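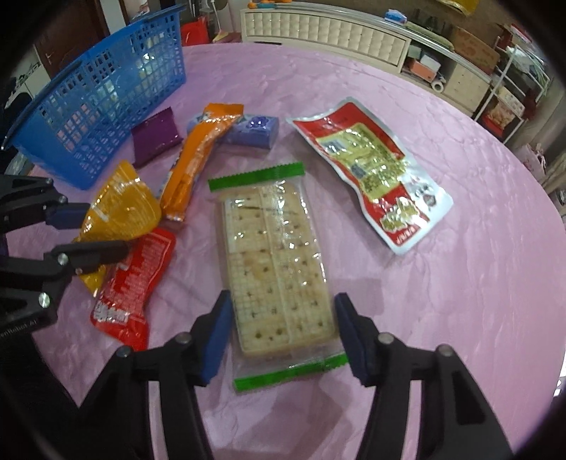

A robot taught in a kitchen would only ever be good for kitchens, my mother said, and she went on saying it the whole time we had the grippers in the house.

I told her it was the front room, and that Skellus wanted ordinary homes. She said ordinary homes had dinner on the table by now.

The job was simple enough. I held one gripper in each hand, picked up a snack, put it in the basket, and picked up the next. When the table was clear I said "done" out loud, and the Skusix app on my phone made a small falling note and saved the run. Then I tipped everything out and started again. The contract was for 2000 runs. The people in Gestholm who checked them could reject any run they liked, and they didn't have to say why, but mostly they did.

Run 372 came back with a note. It said, "Hesitation before second grasp. Please decide before moving."

I read it to my mother. She laughed so hard she had to sit down.

"They've met you," she said.

After that I tried to decide before moving. It is harder than it sounds. With your own fingers you change your mind on the way and never notice. With the grippers you have to know which side of the packet you want, and how hard you mean to squeeze, and crackers will tell you when you got it wrong. By evening I was picking up the salt at supper the same way, straight down, elbows out, and setting it back as if the table might move.

My mother watched this for a week. Then she asked for a turn.

I said the checkers would know. Every person has a style, and they had told us in May not to share an account without asking. So I asked, and they said yes, as long as we marked whose run was whose. I showed her the triggers and how to keep her wrists level. She didn't listen to much of it. 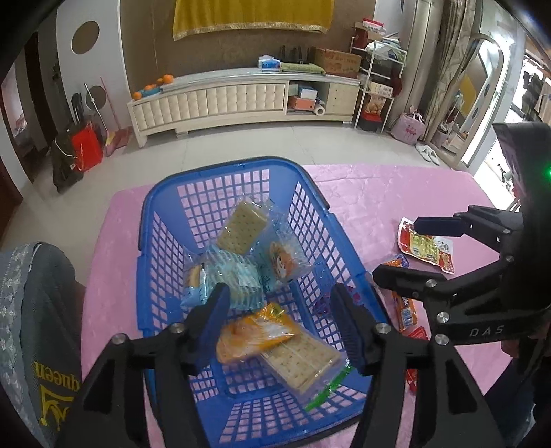 She was faster than me from the first morning. She had packed bags at a market for most of her life, and she stood one pack of crackers up near the back wall and laid a snack bag over the other, without looking as if she had thought about it. Her runs took 43 seconds. Mine never did.

The note on her first batch was one word. It said, "Good."

"What do I say back?" she asked.

"You don't say anything back. It's only a note."

She typed something anyway, with one finger, and wouldn't let me see. I found it later in the log, under her batch. She had written that the robot should put the eggs on top, when it came to eggs, and that it should ask people whether they wanted the cold things together.

There was an answer from Gestholm beneath it. They wanted to know if we could get eggs.

I went out and bought a dozen – and then, at the door, went back for another.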